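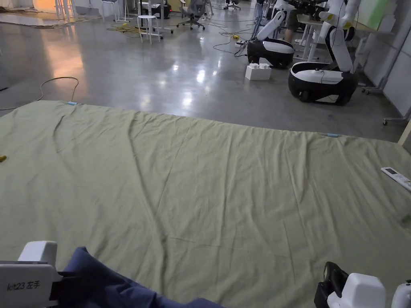 About Amia

Amia is a small service company for mobile robots and for hand-held grippers. We set up the machines, we look after them, and we repair them when they stop. We do not build robots and we do not sell them. Our customers are laboratories, schools and small factories which have bought one or two machines and do not have their own technician.

The company was started by Kyung-tae Seo, who before worked for many years as a maintenance man in a packaging plant. Si-woo Song joined him in May of the second year and is now responsible for all the work on grippers. Since then we have moved one time, from a rented room at Drorka to our present floor in the Standberg building, room 104. The floor is concrete, and this was important for us, as a mobile base should be tested on a hard and level ground.

How we work on the cell

Most of our days are spent on what we call the floor cell. It is a piece of floor with a cloth, tape marks, a pair of hand grippers and the mobile robots behind. The cell looks simple, but it must be prepared in the same manner each time, and we teach this to every new colleague in the first week.

The cloth is put down first. We use a green one, and we mark the positions on its far edge with small pieces of light-blue tape. The tape is changed when the corners begin to lift. We do not iron the cloth. Customers sometimes ask about this, but folds are a part of their real work too, and a gripper which can hold fabric only on a perfectly smooth surface is not ready to go back to them.

Next come the grippers. They are kept as kits, and each one has its number and its side on a printed label. The left hand of kit 23, for example, is labeled "kit23 左手". Left and right of one kit stay together during their whole life with us. If one side needs a new part, both sides are opened and checked, even when the customer has reported a problem with only one. We learned this from an early order for Shin, where we repaired the right side, sent it back, and received the left side two weeks later with the same worn screw.

For the check we take fabric. A dark and soft one is good, because it slides out of weak fingers very easily. The person closes the gripper on the fabric, lifts it, moves it over the cloth and opens again. A full check is 300 closings for each side. Si-woo writes down every closing where the fabric slipped, and if there are more than 2, the kit goes back to the bench.

The mobile robots

A robot that comes to us for service is first parked and connected to power, and it stays there until the arm has been looked at. Kyung-tae begins always with the joints. He moves them by hand and listens. After this he cleans the wheels and the underside of the base, where hair and thread collect more than people think. Only then he connects a computer.

Cables are our weak point and we say it openly. With several machines on the floor there are many of them, and we walk between them all day. Each evening the loose cables are rolled up, and the power strips are looked at for damaged plugs. We are planning to bring the power from the ceiling, but the owner of the building has not yet answered our letter.

What we can do for you

We accept machines for repair, and we also come to your place for the first setup. For a setup we need a free piece of floor, one person who will use the machine later, and the manual in any language. We prefer that this person does the work with his or her own hands while we stand beside. It takes longer, but we are called back less often.

Until now we have finished 101 service orders. After each one the customer receives a written report with the parts we changed, the parts we did not change, and the date when we would like to see the machine again. Please keep this report together with the machine.

Visits are possible by appointment. Please wear closed shoes, and ask at the entrance for room 104.

Page last changed: 3/17/24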